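Re: Cellular shades in a bay window – inside mount or outside?

skornar_fan
June 25, 2022
Three-sided bay, middle window is 69 inches wide. The Stalon rep wants everything outside mount. My husband wants inside mount. I want to stop talking about it at dinner.

ilango_s
Inside, if you have the depth. Ours needed 2 inches and we had it, barely. Measure top, middle and bottom and give them the smallest number. Houses are only square in brochures.

pretorius76
Disagree. Inside mount in a bay leaves light gaps at both angles. I get a stripe of sunrise across my face every morning from November on. Outside mount, done.
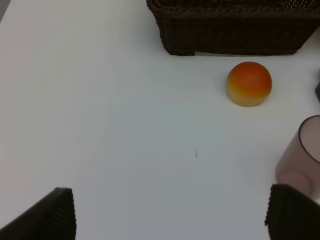

ilango_s
A stripe of sunrise is what side channels are for. Henard sells them, and they took me an evening to put up. Two evenings if you count the one where I read the instructions.

pretorius76
So more parts, to fix a problem outside mount doesn't have.

skornar_fan
Depth is 2 inches on the left, a bit less on the right. Naturally.

ilango_s
Then ask Stalon for the shallow bracket before you order. The rep may not bring it up.

skornar_fan
Will call. Husband has now suggested curtains.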